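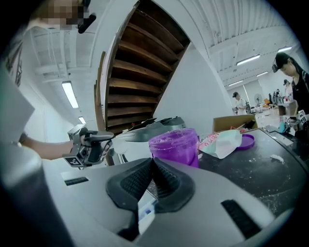 What does it cost to add a second hand-held gripper station? More than the grippers, and most of the difference goes on things that never appear on the supplier's quote.

Kendlow learned this when it planned its data collection floor for the coming year. The firm records people doing ordinary jobs at a table, using grippers held in the hand, and sells the recordings to companies that train robot arms. Its first budget was a single line: units, multiplied by price. Vasanthi Selvanayagam, who took over purchasing in February, replaced it with a sheet of 13 lines. The grippers are the first of them.

## What counts as a station

Kendlow defines a station as one operator, two grippers, one head-mounted camera and a share of a table. The definition matters because suppliers use the word differently. Gavalas quotes a station as a single gripper with its trigger and marker plates. Bavton includes the second gripper but leaves out the head camera. Set side by side, the two quotes looked far apart. Once both had been rewritten to the same parts list, the gap was small enough for delivery time to decide the matter.

Selvanayagam's advice is to write the parts list before asking for prices, and to send the same list to everyone. Cables, mounts and storage should be on it. So should the printed square markers, which are cheap but must be flat, clean and the correct size. A scuffed marker can spoil a recording without anyone noticing until the files are processed.

## Wear parts

Finger pads are the item most often left out. They are ribbed rubber, they pick up whatever is on the table, and fine powder is the worst of it. Kitchen and craft tasks put residue into the ribs, and grip changes as the ribs fill. Kendlow cleans pads between sessions and replaces them on a fixed schedule.

"We bought pads as spares at first," says Lefteris Makris, who maintains the equipment. "They should have been in the running costs from the start. You would not call printer paper a spare."

His stock rule is two sets of pads per gripper on the shelf, reordered when the first set is opened. Triggers last longer, but the return springs do not, and Makris now buys those direct. Housings have given little trouble. He keeps one complete unit aside so that a fault stops one operator for minutes and the repair can wait until the evening.

## Room, light and materials

Floor space was budgeted by table area, which proved too low. An operator with a gripper in each hand needs elbow room, and two people at one table need more than twice the width of one. Ceiling height and lighting also need checking before a lease is signed. Fluorescent fittings are adequate for most work, though some older tubes flicker in a way that shows up on camera. Kendlow set aside money for replacement fittings and spent half of it.

Task materials have their own line: tubs, bags, boxes, powders and small household objects. They are used up or grow dirty faster than planned. Melina Vrettos, who schedules the sessions, found that clearing a table after a powder task took longer than the task, and that time is paid. She now groups powder work into the same shift and books cleaning at the end of it.

## Rent or buy

Atholm rents complete stations by the month, with pads and repairs included. Over 12 months of steady use, Kendlow's sheet shows buying to be cheaper. For a short contract it favours renting – provided the rental price covers replacement units and not only repair. Banafsheh Kermani, who signs off the spending, asks for both figures on every request, along with the number of hours the station is expected to run. Requests without the hours are returned.

The order for the next group of stations has been split, with the larger part bought from Bavton and the remainder rented until the spring contracts are confirmed. Pads are being ordered separately.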